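Stemcombe Shared Workshop Announces Release of Dradico Home Arm Build Plans

STEMCOMBE, 2026-05-11. The Stemcombe Shared Workshop today announced the public release of the plans for Dradico, a robot arm designed to be built by members in a shared workshop and used at home. The release includes the full parts list, cutting drawings, wiring diagrams, control software and a printed build manual of 283 pages. All of the material may be downloaded without charge, and printed copies of the manual may be ordered from the workshop at cost.

Dradico was developed over two winters by a group of 11 workshop members under the direction of Lorna Skinner, the project lead, with mechanical design by Þröstur Ingvarsson. The first complete arm was assembled in December. It has since been taken apart and rebuilt twice in order to test the manual, each time by members who had no part in the original design.

"We wanted a set of plans that a person could follow on a bench with hand tools and a small drill press," said Ms. Skinner. "Two of the chapters were written over from the beginning after our test builders had trouble with them. The chapter on cable routing is now the longest in the book, and I expect it will be the one people open most."

The Dradico plans cover two versions of the arm. The shorter version, named Sin, is intended for table work and mounts to any bench top with two clamps. The longer version, named Utar, mounts on a floor base and reaches objects at seat height and above. Both versions use the same gripper, the same joint modules and the same control board, so a builder who begins with Sin may later convert it to Utar by replacing two links and the base. The parts for Sin cost 395 dollars at the prices the workshop paid. The workshop has not set a fixed figure for Utar, as the cost of the base depends on the material the builder chooses.

Project work for the current year has centered on small household objects. Keys were chosen as the main test item. A bunch of keys changes shape each time it is put down, and the ring may lie under the keys or to one side. The test plan supplied with the manual calls for 100 attempts with keys on a flat seat and the same number with keys on a hook, with the builder writing down the result of each attempt on a printed form. Builders are asked to complete the flat seat series first.

Testing has been carried out in members' homes as well as at the workshop. According to Mr. Ingvarsson, this led to several changes in the design.

"A workshop bench is kept clear, and a living room has furniture, toys and remote controls in it," said Mr. Ingvarsson. "We moved the cable exit on the gripper and made the loop longer so that the arm could turn without pulling on the plug. We also wrote a page on polished floors, where reflections can confuse a camera."

The manual advises builders to set up a home test area with a light, stable stool and an upright board fitted with hooks, and to keep the two within reach of the arm from a single position. The board need not be purchased. Any stiff panel that stands firmly on its own legs is suitable, provided the hooks have been checked by hand for a secure hold.

Keys on the board's hook, followed by keys on the red stool:
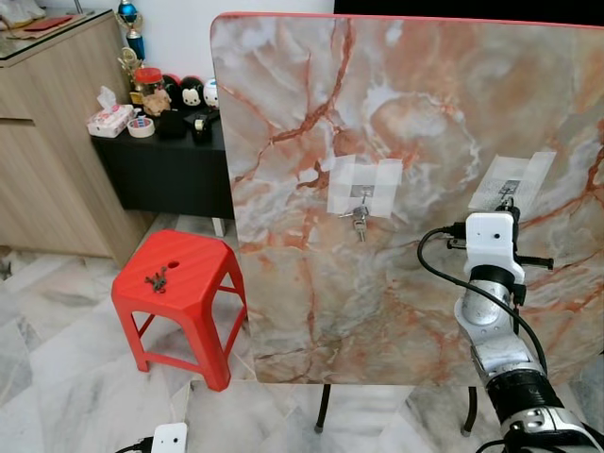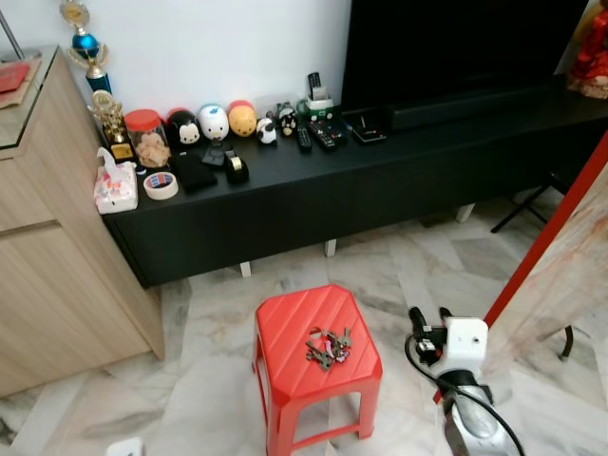

Availability and Support

The Dradico plans are available from the Stemcombe Shared Workshop website and at the front desk during opening hours. The control software is supplied with an installer for common desktop systems. Builders who do not have access to a drill press may request pre-drilled joint plates, which are cut at the workshop in small batches and sent by mail.

An evening build course for Sin will be offered to members, with Ms. Skinner and Mr. Ingvarsson as instructors. Course places are assigned in order of application. Participants must complete the workshop's basic electrical safety session before the first meeting and should bring their own screwdrivers and safety glasses.

Corrections to the manual may be submitted in writing at any time. Accepted corrections will appear in the next printing, together with the name of the person who submitted them unless that person asks to be left out.

About the Stemcombe Shared Workshop

The Stemcombe Shared Workshop is a member-supported space for woodwork, metalwork and electronics. It provides benches, tools and storage to members and publishes the plans of projects completed on its premises.

Press inquiries should be addressed to Lorna Skinner, Dradico Project, Stemcombe Shared Workshop.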